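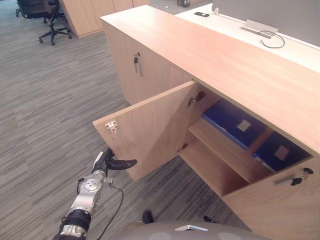 The Hattar arm at the open door of a storage cabinet, Plarkalness office.

Hattar (mobile arm)

Hattar is the name we gave to a one-armed mobile robot at the Plarkalness office of Kevent. I've kept this article going since it arrived in July, and I'm the one who looks after it most days, so forgive me if I drift into "I" now and then (the other pages on this wiki do it too!). The robot fetches and puts away office things, mostly around the low storage cabinets, and this entry covers how it gets set up and kept in working order.

Arm and gripper

The arm is silver-gray with black joints and ends in a black two-fingered gripper. Past the wrist there's a cable that hangs in a loop, and that loop is the first thing I look at in the morning. Too tight and it pulls when the wrist rolls — too loose and it catches on door corners. I like enough slack that I can slip a hand through it with the arm stretched all the way out.

The fingers have rubber tips, and they wear. I wipe them with a damp cloth, let them dry, and press a thumbnail into each one. If the mark stays, the tip gets swapped. We keep 2 spare sets in the Brumon kit, the gray toolbox that came with the robot, and please put a note on the lid if you take the last one.

Setting up at a cabinet

Cabinet work is fussier than it looks. The base has to stop on the carpet with room for the door to swing, and the carpet is soft enough that the robot settles a little after it parks. I give it a minute, then run the door routine at slow speed. The stored stopping point is 605 mm from the cabinet front, and the arm's reach limit in the door program is set to 900 mm. Both numbers live in the settings file, and both need checking again if anyone moves the furniture, even by a hand's width.

Locks are a people job. Keys stay in the cabinet doors during a session, and I turn them myself before starting. The robot handles the swing of the door and whatever is on the shelf. Binders are fine if they lie flat. Anything standing on end tends to tip when the fingers come in from the side, so I lay it down first. 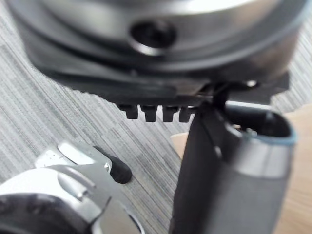
Close work over the striped carpet, with a rubber fingertip at lower left.

Wrist view

The small camera down at the wrist is my favorite part of the whole machine. It shows the fingertips from very close, and big shiny metal parts can fill half the picture and go blurry, so new operators often think the lens is dirty. Check the lens anyway! If it's clean, move the arm back a few inches and see if things sharpen up. Bright ceiling light on bare metal is the other usual trouble, and turning the arm a little generally helps.

Regular care

Wrist screws get checked with a hand driver every two weeks, snug and no more. Carpet fluff around the base comes off with a vacuum, power off. A full recalibration takes about 2 hours, most of it waiting, and I'd plan it for the end of the day.

Last revised January 2024. The section on battery care still needs writing.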